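Test kitchen notebook, June, chestnut cream, batch 2

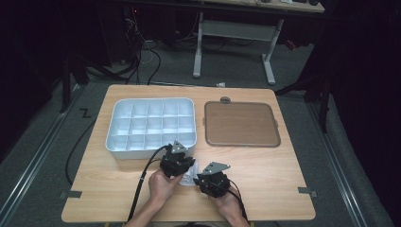

OK, picking up where I left off. The first batch of chestnut cream came out tasty but way too stiff to pipe, and I ended up shoving it through the nozzle with both thumbs until the bag split down the seam. So this time I bought the Urkley puree, the unsweetened one in the tall can, and left the Jumton paste on the shelf. The Jumton is already sweet, and once you add butter and a glug of rum it goes a bit like fudge (very nice fudge, I ate plenty of it off the spatula, but it doesn't make noodles).

Started at 9:15 in the morning. Weighed out 434 grams of puree and pushed it through the fine sieve. It took forever and my wrist is still complaining, but there were little gritty bits of skin left behind in the mesh, so I'm glad I did it! Then soft butter, beaten in a spoonful at a time, then 40 grams of powdered sugar, then the rum. I held back the cream until the very end and added it cold. That was a mistake. The butter seized up and the whole bowl looked like scrambled egg for a minute. I sat the bowl over warm water and kept stirring and it came back together, thank goodness. Next time: cream at room temperature, and write that on the recipe card in big letters.

Piping went so much better. I used the multi-hole nozzle and kept the bag only half full, and the strands came out even and stayed separate for the first four or five cakes. After that my hands warmed the bag and they started to slump. Ten minutes in the fridge fixed it. Whoever pipes these on a busy afternoon should have two bags going, one resting and one in use.

Bases: still not happy. The meringue disks were crisp at 11, and by 2 in the afternoon the bottoms had gone chewy. I brushed half of them with melted white chocolate as a seal and those held up much longer, though it adds a lot of sweetness under a cream that doesn't need any. I want to try cocoa butter on its own. Merkard is supposed to have it in small tubs, so I'll call them before I order a giant block we can't store.

I did a side-by-side with the cake from Asamoah, the café down by the station, which I carried home on the bus on my lap. Theirs has a sponge base, softer all the way through, and much more whipped cream in the middle than I'd have guessed. The chestnut layer is thin and pale. I like ours better for flavor and theirs better for eating with a fork, if that makes sense (ours skids across the plate when you press on it).

Yield, for the costing sheet: 1,538 grams of finished cakes all together, boxed, before I started "testing" them.

Still to do:
Cream at room temp, same puree, same sugar
Cocoa butter on the meringue, and a plain one next to it
A thin sponge base, just to see
Less rum. I could taste it on the bus home and I'd only had one
Buy a new piping bag, the good cloth kind

Two cakes are in the bottom of the fridge, left side, under the blue lid. Please eat them and write what you think underneath this.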